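Unit 4 Handout: Sorting and Storing Small Accessories
Home Organization Basics, evening section
Instructor: Zinash Negash

Reading for this unit: Weeks 3 and 4 of the course packet. Bring a shallow tray or box lid from home.

1. Why small items get lost

Last unit covered drawers and closets. Jewelry and watches need a different approach. They are small, they roll, they tangle, and most people take them off in more than one room. In the household log that Erasto Rweyemamu kept for us in August, he wrote down 19 searches for a missing item. Most were for a ring or a watch left beside a sink.

A landing tray is one fixed spot where everything goes when it comes off. It is not long-term storage. Items stay there overnight or until the weekly sort.

2. Choosing a tray

Look for low sides, so you can see everything without tipping it. A light interior makes dark pieces easy to spot, but clear beads can disappear against it. If you own a lot of clear or white beads, use a darker liner in one half of the tray.

Set the tray on a cloth if the surface is slick. Keep it away from basins and from the edge of the dresser.

3. Laying things out

Give each piece its own patch of tray. Fasten watch straps into a loop before setting them down - a closed strap takes less room and the buckle won't scratch its neighbors. Solid bangles can go anywhere. Openwork beaded bracelets should lie in a loose loop with nothing heavy on top. Rings go near the center, where they are less likely to slip under a larger piece.
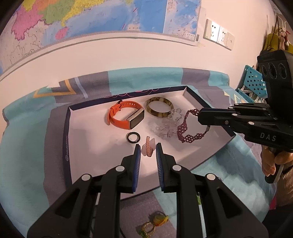
Can a smartwatch share a tray with beaded jewelry?
It can for the night, as long as the screen doesn't rest against beads or metal clasps. For longer storage, keep the watch in a separate section.

4. The weekly sort

Empty the tray once a week. Check elastic and thread on beaded pieces by stretching them very slightly. Set aside anything with a loose clasp or a frayed thread. Wipe the tray with a dry cloth, then put back only what you wore in the last few days. The rest goes to the drawer or box from Unit 3.

Kerubo Waweru's group tried sorting by color and by type. Sorting by type was easier to keep up, mainly when two people shared one tray.

5. Practice task

Lay out six pieces of your own. Move them twice, once by color and once by type. Write down which layout let you find a ring fastest, and note any piece that was hard to see against the tray. Hand in one page, 500 words at most, to Zinash or to Ketill Lauritsen in Room 44.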